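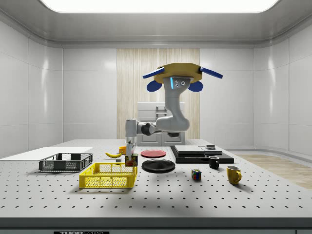 8 February 2025

I spent an afternoon at the Corholm open day, mostly in the manipulation lab on the second floor. The group there develops a control and planning stack called Grekach, and it had set up two stations: a simulation running on a workstation with a large monitor, and a physical cell behind a half-height barrier. I went for the physical cell and ended up spending most of my time at the simulation.

The simulated workcell is a single arm hung from an overhead mount above a perforated white table. I have only worked with arms bolted to a bench or a pedestal, so the inverted arrangement was the first thing I asked about. The answer was floor space and reach. With the base overhead, the whole tabletop is available for objects, and the arm can come down on most of them from above without having to fold around its own base. The cost is in the structure. A ceiling mount has to be stiff, and any flex in it shows up at the gripper multiplied by the length of the arm. In simulation the mount is perfectly rigid unless somebody models it otherwise, and they have not done so yet.

The objects are the usual household mix: a can, a banana, mugs, plates, a bowl, a Rubik's cube, a couple of plastic crates. Anyone who has read a grasping paper will recognize the type. The task in the demonstration was tabletop clearing. The operator types an instruction naming an object and a destination, the planner proposes a grasp, and the arm runs it. The can was the first target, with the yellow crate as the destination.

A few notes on how the pipeline is divided, as it was explained to us:

- Perception in the simulator can run in two modes. One reads object poses directly from the simulator state. The other uses rendered camera views and a pose estimator, and is the only one they report results from.
- Grasp candidates are sampled per object, then filtered for collisions between the fingers and the neighbors.
- The motion planner gets a fixed time budget of 2 seconds. If it finds nothing, the next grasp candidate is tried.
- After 5 failed candidates the task is marked as failed and the scene is reset.

They ran the can task several times while I was there. Most of the runs were uneventful. In one, the fingers closed slightly high and the can tipped as the arm lifted. The run was logged as a failure and the next one started right away. I appreciated that the presenter left the failure counter on screen. It read 1813 completed episodes and 1545 successes for the current configuration, or a little over 85 percent, across all objects. That is a believable number for cluttered scenes with estimated poses, and they did not try to present it as anything else.

The plates were the weak point. A flat plate on a flat table gives a parallel gripper almost nothing to hold. The planner tries to approach the rim at a shallow angle, and for an arm coming down from above that means rotating the wrist a long way over, close to a joint limit. The black plate in the simulation has a slightly raised rim and does better than the flat red one. Someone in the audience suggested suction. The group has considered it but wants to keep a single end effector for now, so that the data from all objects stays comparable. I think that is reasonable for a research setup and would be the wrong decision in a production cell.

Crates raise a separate problem. An open lattice side is expensive to represent accurately for collision checking, so Grekach swaps in a simplified shape made of solid panels. This is conservative, and it works for dropping things in from above. It also means the planner will never reach through a gap or hook a finger into the lattice to drag the crate, even where the geometry would allow it. Dragging crates was listed as future work on the poster.

There was also some discussion of contact parameters. Friction between the fingers and each object is randomized per episode, within bounds the group measured on the physical objects in July. Object mass is randomized too. Lighting is varied only in the camera mode, for obvious reasons. I asked whether the wall reflections caused trouble for the pose estimator. They do, a little, and the group left the glossy walls in on purpose – the real room has shiny panels as well.

The physical cell was less polished. The controller is a Milošević unit with its own safety supervisor, and it runs at reduced speed whenever visitors are in the room. A pick that takes a few seconds in simulation took long enough on the hardware that part of the audience drifted off to the coffee table. I stayed for four picks. Three worked and one stopped on a force limit as the fingers touched the tabletop. The engineer on duty cleared the fault, raised the approach height slightly and ran it again without comment.

The calibration procedure was worth seeing. They use the holes in the table as a reference grid. A pointed probe goes into a set of known holes, the joint angles are recorded, and the base transform is solved from those. It is slow and a bit tedious, but it needs no extra equipment, and any table with a machined hole pattern would do. I plan to try it on my own bench, where I have been relying on a printed marker board that curls at one corner.

Some practical remarks for anyone going next time. The lab is a long walk from the main entrance and the signs stop at the stairwell. The shuttle from Grarnisitz station drops you on the wrong side of the building. Handouts ran out early, and the poster carries the same information. The question period after each demonstration was short, but the people at the workstation were happy to keep talking between runs, and I got more from that than from the scheduled talk.

I still want to know how the mount stiffness affects accuracy at full extension. They have the measurements and had not plotted them yet.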